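Six months of feeding a tiny food critic, a thread. Grab a coffee, it's long and there's a lot of squash in it.

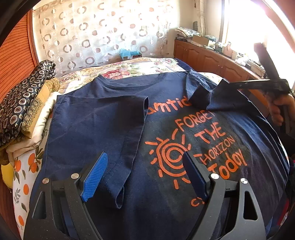
Navy tee, half folded.

1/ So my daughter turned one in April and I finally feel like I can talk about the food thing without crying into a bowl of oatmeal. A bunch of you asked what she eats, what I buy, what I make. Here we go!

2/ We started with store-bought puree pouches like everybody we know. She loved pear. She loved pear so much that she would not look at anything that wasn't pear for three weeks. I tried hiding peas in the pear. She found the peas.

3/ My neighbor Damir Dimitrov has three kids and he told me to stop buying pouches for a bit and try a thick porridge instead, one she could kind of grab and smear. His mom made it for all of them. Barley, red lentils, a little rice, toasted in a dry pan and then ground up fine.

4/ I did not own anything that grinds. I borrowed his. It is very loud. The baby thought it was the funniest sound in the world and now she laughs every time a truck goes by.

5/ Proportions, for the people who will ask (you always ask, I love you): 300 grams barley, 300 grams red lentils, and a couple handfuls of rice. Toast each one separately! The lentils go from fine to burnt while you're looking for a spoon.

6/ Let it cool all the way before you grind it. I skipped that the first time and got clumps stuck to the lid that I had to chip off with a butter knife.

7/ To cook it: two heaping spoonfuls of the powder, mix it with COLD water first so you don't get lumps, then put it on low and keep stirring until it's thick and doesn't taste raw. I cook mine longer than Damir does. He thinks I'm overdoing it. We've agreed to stop discussing it.

8/ Plain, it tastes like warm cardboard to me. She ate the whole bowl. Then she ate the bit off the tray, and then the bit on her elbow.

9/ Add-ins that worked: mashed banana, roasted squash, soft cooked apple with cinnamon, plain full fat yogurt stirred in at the end. Squash is the winner in our house and it freezes great. I have so much squash in my freezer you guys.

10/ Add-ins that flopped: spinach (she made a face like I had insulted her family), avocado (brown by the second bite), and beets, which I can't really judge because I gave up after what they did to the high chair straps.

11/ Okay, store-bought mixes. I can't grind grain every week, I just can't, so I tried a few for travel and bad days. These are my own opinions, I paid for all of them, and your kid may feel totally different about it.

12/ Kovham oat and date cereal. Smells amazing, like a cookie. Pretty sweet from the dates though, and after a few days she started turning down the regular porridge, so now it's a grandma's house food only. The bag doesn't reseal well, get a clip.

13/ Bogdan multigrain. This is the closest to homemade and the one I keep buying. Cooks fast, no weird aftertaste, and it thickens up a LOT as it sits so make it runnier than you think. The 600 gram bag lasts us a good long while with one bowl a day.

14/ Endatside rice cereal. It's fine? Super smooth, very bland, good for when she has a tummy bug. I wouldn't pick it for every day. I bought it in a panic at the airport and it saved the whole trip, so it gets a little heart from me.

15/ People asked about cost. I added up my receipts for grains, fruit and the bagged stuff over the whole stretch and got 136 dollars. The pouches were running me 39 a month on their own back when we were deep in the pear era.

16/ Things I wish I'd bought sooner: a silicone ice cube tray with a lid, and a second bib with sleeves. I had one bib with sleeves for two months and I was washing it in the sink every night like it was a fancy blouse.

17/ About the cube tray: cook a big batch of squash or apple, fill the tray, freeze it, pop them out into a bag. In the morning one cube goes straight into the hot porridge and cools it down to the right temp at the same time. Just stir it well and check for cold spots.

18/ Allergy stuff: please talk to your own doctor. Ours had us bring in new foods one at a time with a few days between, so that's what we did, including each grain before I ever mixed them together. It was slow and kind of boring and I'm glad we did it.

19/ Same for nuts. A lot of the family recipes people sent me have ground almonds or cashews in them and they sound delicious. We waited until our pediatrician said go, then started with a teeny bit of smooth almond butter thinned into the porridge. She licked the spoon for ten minutes.

20/ What a normal day looks like now: porridge at 7, fruit and cheese mid morning, whatever we're having for lunch cut up small, yogurt after the nap, then dinner with us. Dinner is hit or miss. Last night was four noodles and a lemon slice she wouldn't give back.

21/ To the mom who messaged me from Damport saying her son clamps his mouth shut for everything: mine did that for most of month eight! What helped us was giving her her own spoon and letting her miss. So much missing. I put an old shower curtain under the chair.

22/ Also try eating the same thing next to them. I started having my own bowl (with a lot of brown sugar, let me live) and she wanted mine every single time, even though hers came out of the same pot.

23/ Next up I want to try making the powder into little pancakes. Damir's recipe is just powder, egg, mashed banana and a hot pan. My first batch fell apart on the flip and I ate it standing up at the stove. Will report back.

24/ If you have a mix you love or a trick for getting anything green into a one year old, reply and tell me. I'll try the most popular one this month and post her face.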